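Wie kommt die Wärme ins Brot?

Hallo, ich bin's wieder, Lu! Heute bleiben wir mal in der Küche, denn da steckt jede Menge Physik drin. Ich stehe ja morgens gern als Erste auf (na gut, meistens wegen dem Frühstück), und dann gucke ich zu, wie mein Brot braun wird. Aber warum wird es das überhaupt?

In einem Toaster sitzen neben den Schlitzen ganz dünne Drähte. Fließt Strom durch, fangen sie an zu glühen und strahlen Wärme ab, so ähnlich wie die Sonne auf deiner Haut! Die Oberfläche vom Brot wird dabei richtig heiß, trocknet aus und bräunt. Innen bleibt es weich, weil dort noch Wasser drinsteckt. Mmh! 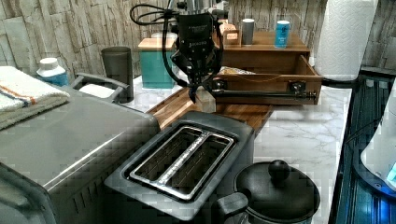 Der Toaster mit seinen zwei langen Schlitzen, rechts daneben ein schwarzer Topf mit Deckel.

Dann gibt es noch den Minibackofen. Der arbeitet auch mit heißen Stäben, aber dein Essen liegt flach auf einem Rost. Deshalb passt da auch ein Brötchen mit Käse rein, und das solltest du im Toaster wirklich nie probieren! Der Käse würde einfach runterlaufen. In so einem Öfchen kann es locker mehr als 200 Grad heiß werden, also bitte nur zusammen mit einem Erwachsenen benutzen.

Und zum Toast gehört für mich Tee. Beim Tee wandert die Wärme anders: Das heiße Wasser holt Farbe und Geschmack aus den Blättern, und zwar viel schneller als kaltes. Probier das mal aus! Häng einen Früchteteebeutel in ein Glas mit kaltem Wasser und einen in eine Tasse mit warmem. Nach 3 Minuten vergleichst du die Farben.

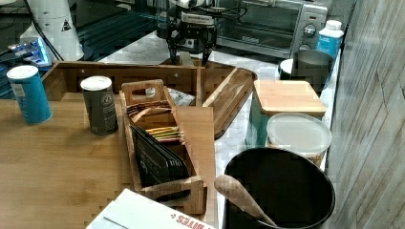 Teebeutel in ihrem Holzkasten, dahinter der kleine Ofen mit Glastür und rundem Drehknopf.

Tee mag es übrigens trocken und dunkel, sonst verliert er sein Aroma. Darum stecken viele Sorten einzeln in kleinen Päckchen. Ich sortiere meine am liebsten nach Farben, dann finde ich sogar im Halbschlaf den richtigen!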